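The Dish Room Has Two Kitchens Now

By Ferenc Erdős

At half past ten in the morning the first trolleys come down to the dish room of Caneo, and after this moment it is difficult to have a conversation. I had been told to arrive early. I arrived early, and Rajkumari Bansal was already in her rubber boots, filling the soaking sink and moving the clean racks away from the door.

She has worked in this room for 19 years. The company cooks for offices and two training colleges, and everything that leaves the kitchen on a plate comes back to her. In these years the menu has changed many times, the owner once, and the floor twice. The work was always the same: scrape, sort, rack, wash, stack. In July the management announced that a part of the sorting and stacking would be given to robot arms, supplied by a company with the name Firneo, and that the staff of the dish room would be asked to help with the preparation.

"I thought, they want me to teach the machine and then go home," she told me. "I said this in the meeting. I said it loud."

The answer in that meeting was given by Poonam Mishra, the operations manager, and by everyone's account it was not a very good answer. She spoke about wrists and backs, and about the positions which stay empty for months. The people in the room wanted to know about hours. A second meeting was held on a Thursday, and there she had a paper with her. It said that no contract would be ended because of the arms for 21 months, and that the time spent on preparation is paid as normal working time, with a supplement. Rajkumari has a copy of it in her locker, behind the mirror.

The preparation takes place upstairs, in a former storage room with two desks and a window to the parking lot. From here one enters the other kitchen, the one which exists only in a computer. The software is called Zusance. It contains counters, tables, dishes and the arms, and an operator can drive the arms through a task again and again before any real plate is in danger. Four people from the dish room take turns in it. The shift is two hours, and then they go back down, or home.

Sneha Bajpai is the youngest of the four, and she took to it quickest. She had driven a forklift before, and she says that the feeling is similar: you must know where your corners are without looking at them. At the beginning she always reached too fast. The arm upstairs does not get tired, but it also does not feel that a bowl is slipping, and so the person has to learn a new kind of patience. On the screen she changes from one view to another, from the wide room to the small space directly in front of the fingers, where a fork can be as large as a plank.
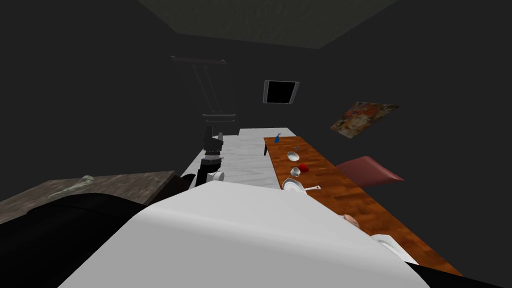 The kitchen in simulation, with dishes on the long wooden table.
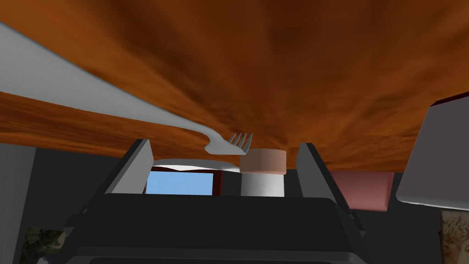 A close view over the gripper, with the fork overhead.

What surprised the engineers was how much the dish room had to say. Satish Prajapati came from Firneo to lead the project, and he had brought a list of tasks written in his office. In this list all dishes of one type were placed in the same way, with a hand's width between them. Rajkumari read it and laughed, and then she took him downstairs at the hour of the lunch return. He stayed until the end of it. Bowls come back inside other bowls. Cups come with a spoon standing in them, or with half of a napkin glued to the bottom. Pans are put across the plates because a cook is in a hurry and there is no other place.

He wrote a new list the same week, and after this the four were asked before every change. Some things on it are very small. A pan should be turned so that its handle does not look toward the person walking past. Forks go into the rack with the tines up in this house, although in many other kitchens it is the opposite, and there was a real quarrel about this between Sneha and an older colleague, which I will not try to describe.

There is a number also. In the last report which I was permitted to see, the arms finished 93 percent of the stacking tasks in the simulation without help. Poonam Mishra likes this number. Rajkumari does not like it so much. She asked me to think about the rest of the plates, and on which side of the counter the broom is standing.

I asked her if she still believes that she is teaching the machine and then going home. She was drying her hands and did not answer directly. She said that the supplement is good and the chair upstairs is good. She said also that after two hours at the desk her eyes hurt and her shoulders do not, and that in the dish room it is the other way around, so perhaps half and half is the right amount for a person of her age. But she misses the noise when she is up there. In the dish room people shout across the steam, about children, rent, a cousin's wedding. Upstairs there are two of them at one time, each with a screen, and the talk is mostly about grip and speed.

This is a change which does not appear in the report, and I think that it should. The company has made a common break at three o'clock for both floors, and some weeks it is kept. Satish Prajapati comes to it with his own cup. He has asked that the job title of the four be changed, so that the new skill is visible if they apply for work in another place. The title is not yet decided. "Robot operator" was proposed, and Sneha would accept it at once. Rajkumari wants the word "kitchen" to be in it.

The real arms are to be installed on the far side of the washing line, where now the racks are standing. The floor has been marked with yellow tape, and everybody walks over it. For the first weeks the arms will only handle empty bowls, and one of the four will stand beside them in every shift with a stop button. Who gets the early shift is not settled, and when I was leaving there was a sheet of paper on the door with two names already crossed out and written again lower down.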